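Last updated: Wednesday
38 shares | 20 comments

What I wanted from the open day

On Wednesday I went to the open day of Kernitz, where they teach a household robot inside a simulated flat. I expected a machine on wheels and maybe some broken cups. Instead, we sat on folding chairs, 18 visitors, and looked at a screen.

Smaranda Vasiliu led the demonstration. She told us the robot, called Omura, has 568 tasks on its list, and that all of them are tried in the simulation before any real kitchen. A man behind me whispered that he could have stayed at home and watched his son play. I understood him, but I don't agree with him.
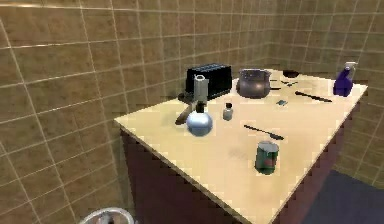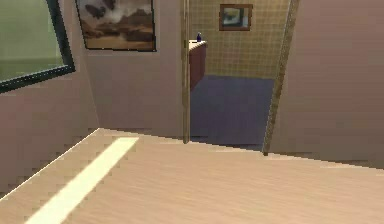
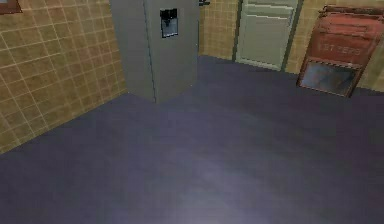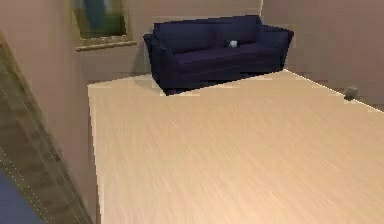 The flat is small and a little strange

My own kitchen has no flask beside the toaster, and I never met a person who keeps a box for letters near the fridge. At first this annoyed me. Then I thought about my grandmother's house, where the sewing scissors lived in the bread drawer, and I became more patient. A helper for the home must manage with other people's order.

My complaint is a different one. The floors in this flat are too clean. I saw no cable, no slippers, no school bag. Benedicta Ofori, who sat next to me and works as a carer, asked when the robot will meet a wet bathroom mat. Ms Vasiliu answered that such things come "in a later stage", and she went to the next question. For me it was the most important question of the afternoon, and it deserved more than one sentence.

I would still recommend the visit. But I ask Kernitz to invite more carers next time, and to let them furnish one of the rooms.

Sânziana Surdu

Contact | Copyright Sânziana Surdu | Back to top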